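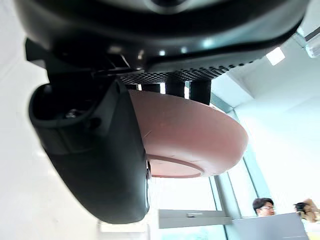
Welcome to Sarkholm School

Sarkholm started in the upstairs rooms of a dance studio, with 17 children, three teachers and a piano we were told we could use as long as the lid stayed down until noon. Godelieve Nijs had been teaching fourth grade across town for a good many years and wanted to try something smaller, a place where kids of different ages could share a table and where an afternoon could be given over to one thing if that one thing was going well. She talked two friends into it over a very long dinner, and by the following fall they had a license, a borrowed set of encyclopedias and a waiting list with two names on it. (Both of those children got in, and one of them now teaches our middle group, so we like to think we chose well!)

We've grown since then, though we hope not too much. There are 232 students with us this year, from kindergarten through eighth grade, and we've been in our own building on Clerna Street long enough that the apple trees by the gate give real fruit. The oldest part of the school used to be a seed warehouse, and on damp mornings the back stairwell still smells a little like one. The new wing holds the library, the music room and the big kitchen, where every class cooks lunch for the rest of us once a month. Soup is the usual choice. The seventh graders tried dumplings last April and we ate at two-thirty.

How we teach

Children at Sarkholm work in mixed-age groups, usually three grades together, and they stay with the same lead teacher for the whole of that time. It means your child's teacher will know that she reads best lying on the floor, or that he needs ten minutes of quiet before math. Mornings are for reading, writing and numbers. Afternoons are for longer projects, and these tend to wander in the best way: a unit on rivers became a unit on bridges, and then on tolls and money, and ended with the middle group running a small bank for a couple of weeks.

We give homework lightly in the younger grades and a bit more from sixth on. We don't use letter grades until seventh. Instead you'll get a written letter from the lead teacher twice a year, and families tell us they keep them, which makes the late nights of writing feel well spent.

Music belongs to everybody here. Gearóid Sheehan leads the all-school chorus first thing in the morning, and yes, parents who are dropping off are welcome to stay and sing, and quite a few do. Instruments can be borrowed for the year at no charge, and we have more violins than you would guess.

The people you'll meet

Godelieve is still our head of school and still takes a reading group. Maricica Ursu runs the lower grades and is the person to call with questions about starting kindergarten, from nap mats to nerves. Heriberto Ríos teaches Spanish and history to the upper group and looks after the garden plots with whoever turns up in boots. Aoife Fitzgerald is in the front office from seven-thirty on and can find any lost mitten.

Visiting and applying

We'd love for you to come and see us on an ordinary morning, when the chorus is going and somebody is looking for the glue. Visits start at 8:45 and last until a little after ten, and children are very welcome to come along. Applications open in November and close in February, and we write to every family by the end of March. Tuition help is available at all grade levels through the Ní Chonaill Fund, and asking for it has no bearing on admission. The form is short, and Aoife is happy to go through it with you over the phone or at her desk.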